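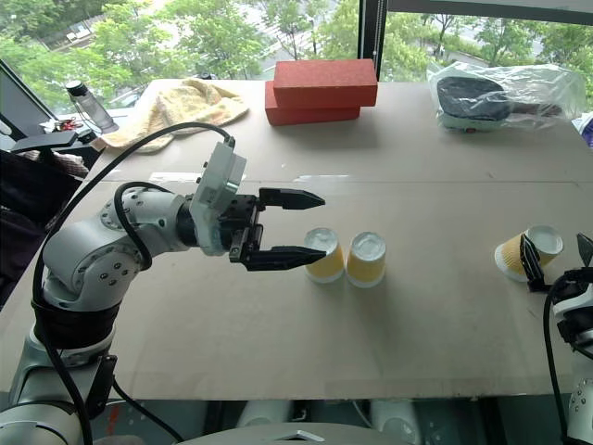 Fig. 3. Paper cups on a cardboard-covered table, two upside down and one on its side.

Print this page | E-mail this page

Unit 3: Stable and Unstable Rest

I love this topic - all you need is a paper cup! Stood upside down, a cup rests on its wide rim, so its weight has to shift a long way before it topples. Lay it on its side and it can roll, but the taper makes it swing in a curve. Try both on cardboard at home and sketch the path!

For next time: read the Vikska handout and bring 3 cups of different sizes.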